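Sunday, February 2018. Stulness bench, wrist camera work

Picking up from the Hikus branch. Rebuilt the node against the new message types and ran the block detector on the cube setup before touching anything else. The color split between red and blue is fine. The size estimate still isn't. It goes by pixel area with no depth correction, so a cube near the top of the view gets scored as small when it may just be farther off. Maeve Lenihan wants size taken from the table plane fit and I agree. Not done yet. 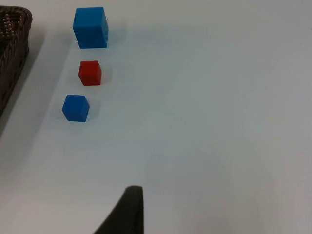 Raised the saturation threshold from 122 to 144. The shadows on the white table pick up a little blue, and at the old value the mask kept leaking into them. At 144 the leak is gone on the recordings I replayed, and the masks stay whole down to the darker side faces. Left 122 in the config as a comment in case the lamps get moved again.

Next the basket. The planner treats it as a box with a fixed margin, which was all right for the plastic bin at Lullton and is no good for wicker. The rim isn't straight, and the edge finder returns a pile of short segments off the weave instead of one line. Tried a vertical blur before the edge step. It helps some, but it moves the boundary toward the shadow strip, so the margin ends up wrong in the other direction.

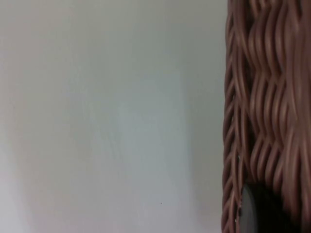
Switched to a texture measure: local variance over a window of 39 pixels, then one line fit through the change. The plain side gives almost nothing and the weave gives a lot, so the threshold hardly matters. Cost is some 2 ms per call – fine at the rate we run it.

One thing to fix in the mask for our own finger. It is dark gray, and in the deep shadows of the weave the mask spreads into the basket and the collision check then complains about itself. Dubey's old code used the joint state to project the finger outline. Will port that and drop the color test. 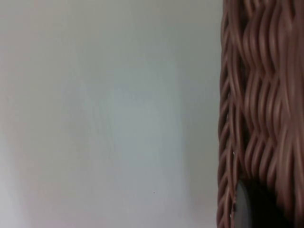
Basket edge at right, finger mask test view. Dark speck low on the pale area, ignore in the variance map.

To do: plane fit for cube size, port the outline projection, ask Maeve whether the box margin is still needed once the line fit is in.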